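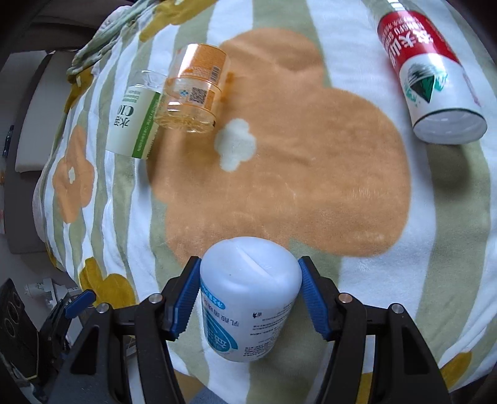
Borlow refit notebook, February 2026

Bow rail and stanchion bases, port side

Big step forward on the rail! All three port stanchion bases are off the deck and the bow rail is lying across the trestles in one piece, which I did not expect to manage in one session. The forward base came up with hardly any effort (the old bedding had gone to crumbs), the middle one needed a heat gun and a lot of patience, and the aft one fought me the whole way. One bolt sheared flush with the nut. The rest came out clean enough to keep as patterns.

Core under the forward base is soft. I poked around with a pick and it stays soft for a thumb's width past the bolt holes, then goes firm and pale. The middle and aft bases are fine, good dry balsa that squeaks when you drill it. So only one real repair on this side. I was braced for three.

Plan for the soft spot:
Ream out the bad core from below through the existing holes with the bent nail in the drill. Keep the top skin.
Vacuum, then leave the heater on it overnight.
Tape the underside, wet out with plain epoxy, then fill with thickened to just under flush.
Redrill through solid epoxy when it's hard, and countersink the top edge a touch so the sealant has somewhere to sit.

I love this countersink business. I tried it on the cleat last June and that cleat hasn't let in a drop. It makes a little O-ring of sealant around each bolt when you snug things down, and it takes a minute per hole. We should do every hole on Borlow this way from now on.

Rail itself

Tube is straight and the welds look great after a scrub. There's pitting near the port foot, brown and ugly, but it polished out with the green compound and a felt wheel to something I'd be happy to show people. Up to 2000 grit by hand first, then the wheel. Skipping straight to the wheel just makes shiny pits (tried it on the offcut).

The set screws in the end fittings are another story. Two came out, one is stuck hard in the starboard fitting. Soaking it now. If it hasn't moved by next session I'll drill it and retap one size up — there's plenty of meat in the casting.

Fittings

Masilela sent the new bases and they're lovely castings, heavier than the old ones, with a proper drain notch. Hole pattern is close to the originals but not the same! Off by a hair on the two inboard holes. As we're filling and redrilling anyway I don't mind at all, but whoever does starboard: do not trust the old holes, use the cardboard template. It's hanging on the nail by the vise.

Rurkard end plugs fit the tube with a light tap from the plastic mallet. Very pleased with these. The old ones rattled.

Backing plates: cut from the 3 mm stainless sheet, corners rounded, edges filed. The aft one has to dodge the wiring run for the bow light, so it has a notch on the outboard side. Marked A in paint pen.

Fasteners: 46 bolts in the box, and I make it 19 for this side with the chocks included. No need to order more unless we mess up badly.

Sealant

Going with butyl tape for the bases. The Hudum tube is for the chocks only, it's too much of a pain to get off again. Knead the butyl warm, make a cone around each bolt, tighten a little, walk away, tighten a little more. Turn the nut from below and hold the bolt head still, or the cone twists out.

Left to do, port
Epoxy fill on the forward base
Dry fit rail with all bases loose before anything gets bedded
Polish inside curve of the rail, still dull
New gasket for the bow light while the wiring is exposed
Starboard fitting set screw, see above

Heater is set low and the forward hole is taped off on the underside. Please don't step there.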